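Kurkgate shared workshop opens its two-arm robot table to members
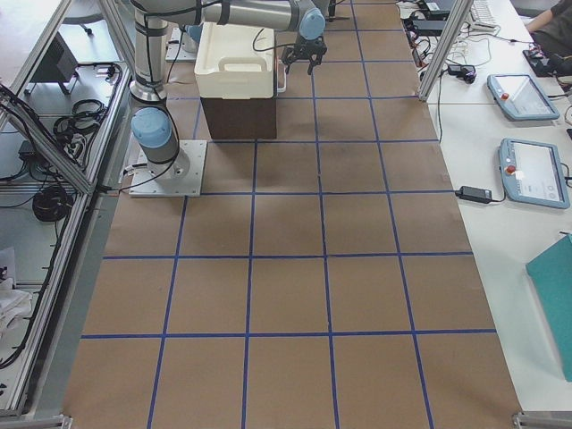

The two-arm table at the Kurkgate workshop, with the blue tape grid and the control pendants on the side table.

KURKGATE, 9 May 2023 – The Kurkgate shared workshop is pleased to announce that its robot table, built by members in their free time, is now open for use by all members who have completed the introduction evening. The project has the name Wurnanlow, after the street where the first meetings were held.

The work on Wurnanlow started in March with a bare table and a stack of aluminum profiles. The members cut the profiles, joined them to a frame and mounted two robot arms. Each arm has its own control pendant, so that two members can learn at the same table. The arms were bought second-hand from the machine dealer Omerović, who also gave advice by telephone during the first weeks.

The work surface is divided with blue tape into large squares. This is a simple method, but it helped us very much. When a member writes a program at home and brings it to the workshop, the objects can be put again in the same square, and the program can be tested without long measuring. The tape can be pulled off and laid new when a project asks for another grid.

The total cost of the build until today is 1235 euros, without the arms. The largest part of this money went to the profiles and to cables. A grant of 500 euros came from the hardware store Finer, which has supported the workshop also in earlier projects. The arms were paid from the equipment fund of the workshop.

The members try the table with things from daily life. They prefer household objects to test blocks, for the reason that a box with a lid or a handle gives more difficult and more interesting tasks. Gripping, lifting and placing are the first exercises. Opening and closing of containers will follow when the gripper programs are more reliable.

Some work remains to be done. The cables beside the frame will get a fixed channel, and a shelf for the control pendants is planned. The workshop also wishes to write a short manual in plain language, which other workshops may copy and change freely.

Introduction evenings take place every 3 weeks and last 2 hours. No knowledge of programming is necessary. Members can enter their name on the list at the entrance of the workshop. Visitors who are not members are welcome to watch, but must stay behind the marked line while the arms are moving.

About the Kurkgate shared workshop
The Kurkgate shared workshop offers space and tools for wood, metal and electronics. It is financed by member fees and donations.

Press contact: Kurkgate shared workshop, Wurnanlow project group. Further pictures and the parts list are sent on request.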